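I have lived in Sesis for one year this week, so I want to write a small thread about it. My sister says that I only post when I complain. So this time I will try to complain a little less.

First, the move. I came from Barnik with two suitcases and a rice cooker that I carried on my knees for the whole train ride. I was sure there would be no rice cookers in Sesis. There are three shops that sell them on my street alone.

My first month I spoke to almost no one outside of work. I bought bread every morning from the same woman and I practiced my sentence on the stairs before I went down. Then she asked me "Sliced?" and I had no sentence for that. I said "thank you" and went home with bread that I had to tear with my hands.

Now I can say sliced. I can also say "not too thin, please." I am proud of this more than of my diploma.

Things I love here, in no order: the smell in the stairwell on Monday when everyone on the second floor cooks fish. The bus driver on the 6:40 who waits if he sees you running. Cold butter on hot potatoes. The word for "the day after tomorrow," which is short in this language and so long in English.

Things I do not love: the wind. I have nothing to add about the wind.

Haoran (he sat next to me in the language course, and he is much better than I am) told me in the winter that I should write down one good thing from each day. I did not like the idea. It sounded like homework. I have been doing it anyway, with many holes in the middle of February.

Some of them, copied without correcting: "Elsa gave me her old boots and they fit." "Found the good plums." "Slept." "Understood a joke on the radio, laughed too late, still counts." "Letter from Papa, four pages, mostly about the roof."

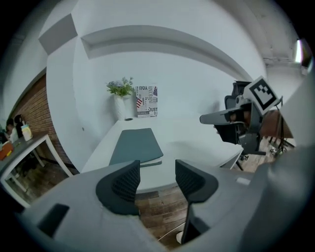 Small blue flowers, green leaves, white vase.

I did not buy flowers before I was 30. In my family they were for hospitals and for name days. In Fulardale, where I lived as a student, my roommate put them in every room, also in the bathroom, and I thought she was wasting her money. I wrote to her last month to say that I was wrong. She answered with one word — "Finally."

Let me tell you about the walking too. I had no plan to become a person who walks. But the bus pass costs 781 for the season and I am careful with money, so in April I started to go home on foot along the canal. It takes me 50 minutes. If I stop to look at the herons it takes longer, and I always stop to look at the herons.

There are 314 steps from the canal up to my street. I counted them twice because the first time I got 312 and it bothered me during dinner.

Elsa walks with me sometimes. She talks the whole way up and I only breathe. By the church I can usually answer the question she asked me at the bottom.

Books I finished this year: six. Books I started: please do not ask. I am reading a very slow novel now about two brothers who own a ferry. It is 1,425 pages in three volumes and on page 200 they have still not bought the ferry. I like it very much. I read it in bed and I am asleep in ten minutes, and I mean this as praise.

A question that people at home ask me: will you stay? I don't know. I have a contract until spring, and I have a library card, and I have an opinion about which bakery is better. Some days this feels like a lot. Other days I hear someone speak my language at the market and I follow them for a while between the vegetables, only to listen.

Next month I will visit Rønning for the first time. Ehsan from the course has moved there and he says the soup is better. I do not believe him but I am bringing an empty jar.

If you know a good place to eat there, please write it under this post. Not expensive, and indoors — you remember what I said about the wind.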